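Category: Student Builds / Robotics / Final Reports

Two-Arm Workcell for Desktop Computer Disassembly - Final Report
Posted in September by the Kelus build team

1. Scope

The Kelus cell was built in the shared workshop at Bandier over one term. The aim was to remove selected parts from an office desktop tower with two small arms working from opposite sides, under a fixed camera. The parts chosen were a memory module, a SATA data cable and an expansion card. Screws were left out of scope and the side panel is taken off by hand before a run.

2. Mechanical layout

The table is ribbed aluminum. The arms are mounted so that both can reach into an open tower lying on its side. In the first layout both arms stood along the back edge, and the elbows collided whenever the two grippers worked near the drive cage. Moving one bracket to the left side removed most of the overlap. The remaining shared volume is handled in software: one arm must be parked before the other may enter it.

The tower is not clamped. Two clamp designs were tried and both covered something the camera needed. The position of the case is measured at the start of each run instead, and a run is stopped if the case shifts by more than 11 mm.

A printed fixture stands beside the case for test pieces and gripper checks. It went through several versions. The first had a thin base that warped, and the post leaned enough to spoil the height reference.

3. Control

Both arms are driven from one Lucero controller board on a single supply. Commands go out as joint targets and the board reports position and motor current. The current reading is used as a crude force signal. With the gripper pulling straight up on a memory module, the current rises until the module leaves the slot and then drops within a few samples. With a latch still closed it keeps rising, and the run is aborted at a fixed limit.

Task steps are written in Drindis, the scripting layer left by an earlier student group. It has no proper error handling - a failed step simply returns nothing - so a wrapper was added that logs the last joint state and returns both arms to park.

4. Setup with the tower open

The case is placed at an angle so that the left gripper reaches the board past the front panel. The processor socket is empty with its retention lever up, and the lever has to be entered as an obstacle in the path planner. The expansion card, the drive cage and its wiring stay in the case at this stage. The loop in the blue SATA cable gives the gripper a place to approach from the side.
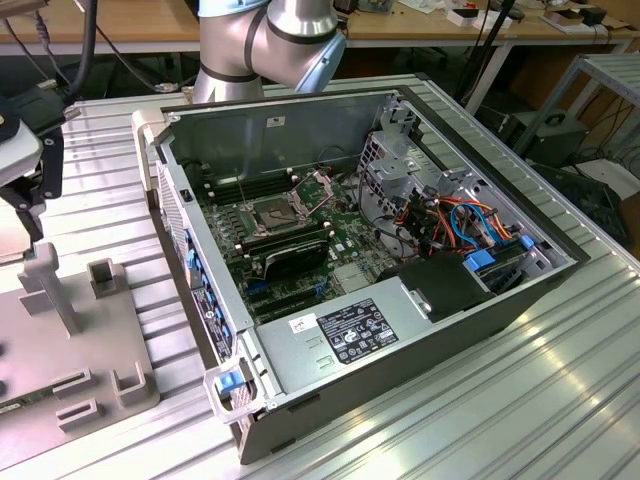

5. Test results

A total of 326 attempts were logged across the three tasks. Of these, 260 ended with the part out of the case and set down on the table. The memory task was the most reliable once the latches were opened first. The SATA cable was the worst. The gripper often closed on a neighboring wire, and the current signal could not tell one cable from another.

The expansion card gave mixed results. Pulling from one end tilts the card in its slot and it jams. Using both arms, one at each end, works better but takes far longer due to the parking rule described in section 2.

6. Problems not solved

- Camera calibration drifts when the workbench is bumped.
- The gripper cable on the left arm drags on its bracket at full reach.
- Drindis logs cannot be replayed without editing the time stamps by hand.

7. Further work

Finger pads with a narrower tip should be tried on the SATA connector before any change to the software. A second camera, lower and closer to the drive cage, would help separate the wires. The parking rule should be replaced with a proper shared volume check.

Comments (3)

ribcage_pcb
What limit did you use for the current abort? We cracked a slot latch on ours and ended up setting it very low.

kelus-team
Set separately for each task. The card needs nearly twice what the memory does. Values are in the config folder.

solder611
Try pushing the SATA clip from the back with the second arm before you pull. Worked for us on an older case.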